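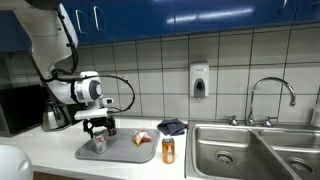
## Session 6 – Clearing and resetting a shared kitchenette

Unit: Household and Workplace Routines
Tutor: Misaki Ogura
Reading: Higuchi, chapter on wet areas (course reader, from page 274)

Last week we dealt with bedrooms and linen. This week is the office or boarding-house kitchenette: one short run of bench, a sink, a kettle, a microwave, and a lot of people who each use it for a few minutes. The prac is in the Rindstead building, second floor. Bring closed shoes and your own gloves.

### 1. Sort before you wipe

Most of what is left on a kitchenette bench is packaging. Food comes second, crockery third. Pick up everything loose before any cloth comes out.

Use a tray. A shallow one with a raised rim is best, as drips stay on it. Set it flat on the bench, clear of the sink, and put the small rubbish on it: chip packets, soft drink cans, lolly wrappers, tea bags. Carry the tray to the bins in one trip.

Cans:

- Lift each one and feel the weight. If there is drink left in it, empty it down the sink and rinse.
- A can that hasn't been opened is somebody's lunch. It goes in the fridge.
- Don't crush cans at the bench. The edges cut gloves, and in states with a deposit scheme some depots won't take them flattened.

Snack bags:

- Open the bag over the bin and shake out the crumbs.
- Foil-lined bags go in general waste at Rindstead. Check the bin lid at your own placement, as councils differ.

### 2. The double sink

Higuchi's rule is one basin for washing and one for rinsing, and the larger basin is the washing side. Where both are the same size, choose the one nearer the draining area and stick to it.

Order of work:

1. Clear both drains of scraps by hand.
2. Wash the basins with hot water and detergent, larger one first.
3. Wipe the tap from the top of the spout down to the base, then the handles. A gooseneck collects splash marks on the underside of the curve, so run the cloth right around it.
4. Rinse. Dry the stainless steel with a separate cloth, following the grain.

The strip between the back of the sink and the splashback gets missed more than any other spot in this prac. Use an old toothbrush.

### 3. Kettle and microwave

Unplug the kettle and let it cool before wiping the outside with a damp cloth. Never put it in the sink. Descaling is a separate job and is covered in Session 8.

For the microwave, wipe the door panel and handle every time. The inside is done daily in a staff kitchen – more often if people are heating soup.

### 4. Cloths and towels

A towel bunched up at the back of a bench stays damp in the folds. Hang it, or put it in the wash if you can't tell how long it has been there. Dark towels hide stains, so go by smell and feel.

Two cloths per session is the minimum: one for benches, one for the sink. Floor cloths are kept in the cupboard outside and don't come into the kitchenette.

### 5. Timing

You have 20 minutes for the whole reset. Kai-wen Tai will call the halfway point. If you are still sorting packaging by then, leave the microwave interior and note it on your sheet.

### For next time

- Complete the prac sheet and hand it to Didier Baudry in room 408.
- Write 300 words on a shared kitchen you have used. Say what was left out on the bench, where the bins were, and what you would move.
- Anyone who missed the October safety talk must see Misaki before using the descaler.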